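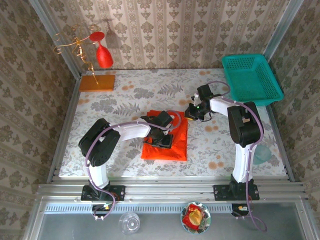
28 March 2025

Folding corner, cloths and basket. Carrying on from the last entry.

Settled on the fold order for the plain cloths: long side over first, press at the middle, then short side over. Doing it the other way leaves a ridge down one edge and the stack leans by the time it gets to the basket. Folds should be pressed from the center out. I keep starting at the corner out of habit and getting a bubble.

The red-orange cloth is the one to use for now. It shows up well on the white floral tablecloth and the creases are easy to read on it. It does wrinkle, and I have stopped ironing it between rounds - the ironing took longer than the folding and the wrinkles don't change the result much. The two Vatden cloths are too stiff until they have been through the wash a few times. Put them in with the towels.

Tablecloth: the flower print is nice but it slides. Tried the Olel underlay and it helps along the near side, less so at the back. Total length of the roll was 2250 mm, so there is enough left for a second strip. Cut it at 630 and lay it crosswise. Don't tape the cloth itself, the last tape took some of the print off.

Wallpaper is the last of the Griffiths order, the damask with the stripes. Seam on the back wall still needs a look before June. Paste is on the bottom shelf, lid not tight.

Basket stays in the back right corner. The teal one with the slotted sides has a smooth rim, so cloth doesn't snag going over it. The wire one from Iko snagged on nearly every cloth and I have moved it to the storeroom. It would be better if the teal one sat square to the edge, but it gets nudged. Mark the corner with chalk, or something that wipes off. 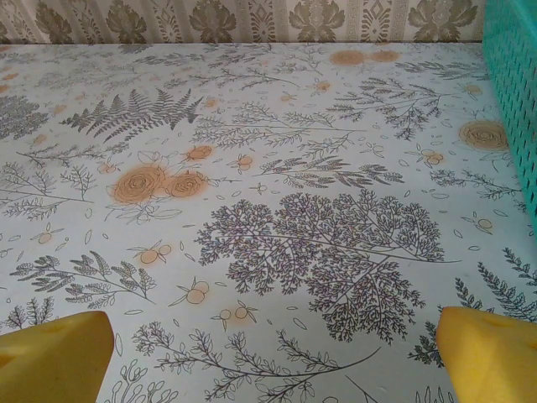
Malou Hedegaard thinks the basket is the wrong shape for this altogether: a folded cloth wants a flat tray with a low front, and anything with four sides just gets the folds pushed up when it goes in. She would also drop the printed tablecloth and use a plain one while the fold order is being worked out.

Fair on the tray. I'll ask Meinir Lewis if the low one is still in the cupboard. Keeping the print for now, I like having the leaves to line an edge up with.

To do
- second underlay strip
- wash Vatden cloths, 2 cycles, no softener
- chalk
- Griffiths invoice, line 364, wrong color code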